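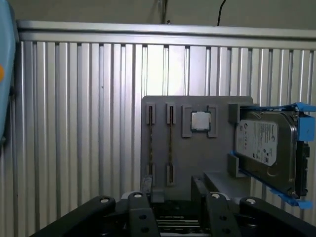 Projects > Science Outreach > Teaching Materials > Progress Reports

Overview Reports Worksheets Staff Contact

Progress report to the Ferraro Fund: Solutions and Solubility Unit
July
Prepared by Noemi De Luca, Hemanville Learning Centre

Work since the last report went mainly into the solubility half of the unit. The six lessons on dissolving, saturation and crystallization are written and have been through one round of classroom use. The lessons on acids and bases are in draft and are behind where the work plan had them.

Classroom use

The solubility lessons were taught at Hemanville and at Barard to Grade 10 students, 414 in total. Giorgia Galli and Gualtiero Barbieri taught most of the Barard sections and kept notes on each period. Their notes agree on two points. Students could plot a solubility curve from the table we gave them, but many then read it backwards, taking the mass of solute from the temperature axis. Students also used "dissolve" and "melt" as if they meant the same thing, including after the lesson meant to separate them.

We have rewritten that lesson. It used to start with definitions. It now starts with sugar in a test tube over a burner and sugar in a beaker of room-temperature water, done side by side by the teacher, and the definitions come at the end of the period. The graph lesson has an extra page where students label the axes themselves before any numbers go on.

The potassium nitrate lab ran as planned at Barard. At Hemanville it was cut short in two sections. Cooling to the first crystals took longer than the handout allowed and the bell went before students had a third reading. The revised handout asks for a smaller volume of water and has each group take two temperatures, with the class results pooled on the board. Copper sulphate crystal growing stays in as a take-away observation over 19 days. A few groups lost their seed crystal when it redissolved, which means the solution was not saturated to begin with. The instructions now say to leave some undissolved solid in the beaker overnight before decanting.

Written materials

Olga Gallardo has finished the teacher notes for all six solubility lessons. The notes include worked answers, common wrong answers and disposal instructions for each solution. The French translation has been started by the same translator as last year. Two diagrams of ions surrounded by water molecules were redrawn after Gualtiero pointed out that the oxygen end was facing the chloride.

Acids and bases

Lessons one to three are drafted. Lesson four, on indicators, is waiting on a decision about whether to use red cabbage or bromothymol blue. Cabbage is cheap and the colours are good, but it has to be made fresh and it smells by the afternoon. Brunello Messina would like both versions written up. That adds up to 80 hours of writing and testing, and we have not budgeted for it.

Spending

Consumables are under budget and the printing line is over. The overrun came from reprinting the graph lesson. We ask that the balance from consumables be moved to printing. Glassware from Skirnov arrived complete except for the 250 mL volumetric flasks, which are on back order.

Next period

- finish lessons four to six on acids and bases
- second classroom use of the revised melting and dissolving lesson, Barard first
- French teacher notes to Olga for checking
- written answer from the Fund on the indicator question and the transfer to printing

Giorgia's period notes are available on request, with student names removed.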